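3/17/20
By Grigore Bălan

Home all day again. I was up before it got light and made coffee, then sat down with the phone to see what was new. The office in Jeltdale is shut until further notice. They sent one email last night and a second one this morning that said the same thing in longer words.

I walked to the store on Manzano when it opened. There was no flour and no yeast, and the rice shelf had only the kind you cook in the bag. I got two cans of beans, onions, a cabbage and a box of tea I don't much like. It came to more than I meant to spend. I have 635 dollars in checking and the rent goes out in April, so I wrote everything down on the back of the receipt when I got home.

Called Mother in Gositz after lunch. She is fine and bored. She has started reading the old set of encyclopedias from the hall and is on page 161 of the first one. She wanted to know if I was eating. I told her about the cabbage and she gave me her recipe again, with the caraway, which I know by heart. We talked for an hour, longer than we have since last summer.

Started on the bedroom closet in the afternoon. I had been putting it off for two years. One bag to give away, one to throw out, and a pile I couldn't decide on, so it went back in. I found the gray scarf, and the manual for the Femus radio, which I gave away before I moved here. Kept the scarf.

It rained from four on. I did a little of the translation, maybe a third of what I had planned, and then 100 sit-ups with a long rest in the middle. My back is sore now. Cabbage for supper - too much salt. I left the window open a crack to get the smell out.

Tomorrow: call the bank, finish chapter two, wash the sheets.
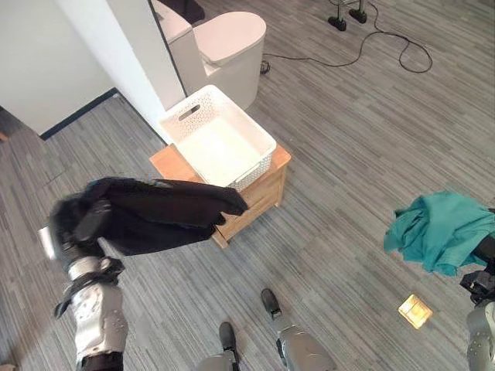
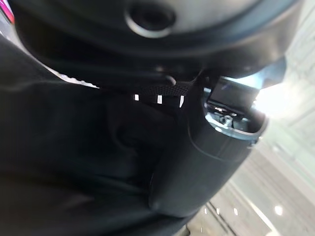
Laundry, black things.

12 comments
Shared 3 times

Recent entries
The bus to Gositz
New glasses
What I read this winter
A bad tooth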